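Can a rec league team sign a player after the transfer deadline if he's a free agent?

Posted in: Soccer - Leagues and Rules

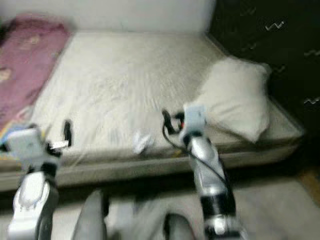

Jemside: Which division, and was he registered with anyone this season? Put that in the post or you'll get six different answers.

ok sorry, adding. Division 2, over-30s, Meterberg district. Our keeper broke his wrist at practice and the backup moved out of state in January. So no keeper. We found a guy, decent, played in college, not on any roster right now. He WAS on a roster last fall but that team folded before the playoffs. League secretary emailed back "window is closed" and thats it, no rule number, nothing. I read the handbook twice and the deadline part only talks about transfers. Is a free agent a transfer? Also does it matter that his old team still owes the league money? Somebody at the fields told me they can hold his card for that. We have 6 games left and I really dont want to put our left back in goal again. We lost the last one badly.

Posted 2020-07-15

Pangilinan

Been through this twice, once as a captain and once on the other side of it.

A free agent usually is not a transfer. Transfer means two clubs, one releasing and one taking. If his old team is gone there's no club to release him, so most leagues treat it as a new registration, and that normally has its own cutoff. Look for a section called registration or roster freeze, not the transfer section. In our handbook it was way in the back with the fees, rule 203, and it let you add a player late if you had dropped below the minimum or had no fit goalkeeper. Yours may number it differently or not have it at all. Different district.

What I would do:

Email the secretary again. Keep it short. Ask for the rule number. Ask specifically for an emergency goalkeeper exception, use those words.

Attach a doctor's note for the injured keeper. They wanted one from us and we lost a whole week getting it.

Get the old team's last roster if you can, or anything that shows they folded. Even the league's own email about it. If the league still has that team listed as active then your guy is technically still on it and you do need a release. That one bit us - the team hadn't played in months but no one had filed the form.

On the debt, what you heard at the fields is half right. A league can hold a card if the PLAYER owes something, like a red card fine. Team debt is on the team. Where it gets messy is if he was the captain or signed the team application, then some leagues go after that person. Ask him before you pay anything.

And don't play him until you have it in writing. Please. We had a 3-1 win turned into a forfeit and it cost us promotion.

Volcombe

no. closed is closed. every team would have a "emergency" otherwise. our league fined a team 100 bucks for trying it and they lost the points too

Jemside

Volcombe's league is not everyones league. Ours allows it. But I agree on not playing him without the ok.

Couple things to add to what Pangilinan said. Check if he can go on a guest pass. Ours are good for one game each and you have to get them in before kickoff, the ref keeps the slip. Not a fix for the whole rest of the season but it gets you through the next game or two while the secretary sits on your email. Guest passes usually don't count for playoffs so look at that too.

Also appeals. If they say no there should be an appeal to the district, ours wants a deposit and you only get it back if you win. Read the time limit, it starts from the date of the decision and a two line email can count as a decision. So dont wait around.

Is he over 30 by the league's date btw? They go by age on a set day, not on game day. Seen that one missed more than once.

Original poster, update

He's 34 so fine there. Wasn't captain, never signed anything. Found it, it IS under roster freeze and there's a goalkeeper line, needs the doctors note and a new card fee. Sent it all in tonight. Left back is in goal one more time.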